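Street trading and forecourt licences: frequently asked questions
Lestgate Town Council, Licensing

Who needs a licence?
Anyone who sells goods or food from a pitch, stall or vehicle on council land, or on private land within 11 metres of a public road. Shops trading only inside their own premises do not.

How long does a licence last?
Two years from the date of issue. Renewal forms go out in October. A licence cannot be passed to a new owner when a business is sold.

Can conditions be attached?
Yes. The usual ones cover opening hours, storage, waste and the number of vehicles kept on site. They are printed on the second sheet of the licence and apply from the first day of trading. 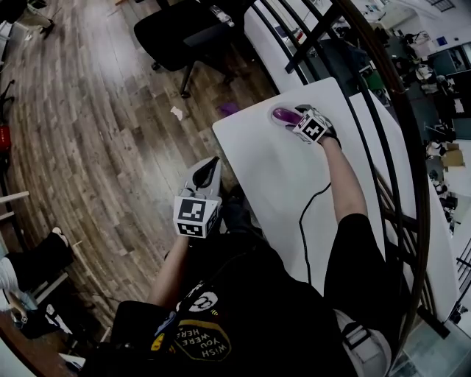 What counts as a change of use?
Selling a different class of goods from the class named on the licence. Food, clothing and footwear, household goods, and vehicles are separate classes. A trader licensed for household goods who puts something like the purple object shaped like a small shoe or slipper at the far end of the table would need clothing and footwear added before offering it for sale. Adding a class is a variation and is decided by officers unless an objection is received.

What happens if I break a condition?
An officer will write to you and set a date for putting it right. If the work is not done by then, the matter goes to the Licensing Panel, which may extend the date, suspend the licence or revoke it. No more than 3 extensions can be given for the same breach.

Can I trade while suspended?
No. Goods may stay on the site if they are secured, but nothing may be sold or advertised there.

Grillia Yard was given different dates. Why?
The pitches at Grillia Yard are held under an older agreement with the landowner, Finutero. Their licences all end together, whatever the date of issue.

How do I object to an application?
In writing, within the notice period shown on the site notice. Objections must give a name and address and are passed to the applicant in full.

Can I appeal?
Yes, to the magistrates' court. The time limit is stated in the decision letter. A fee is payable to the court.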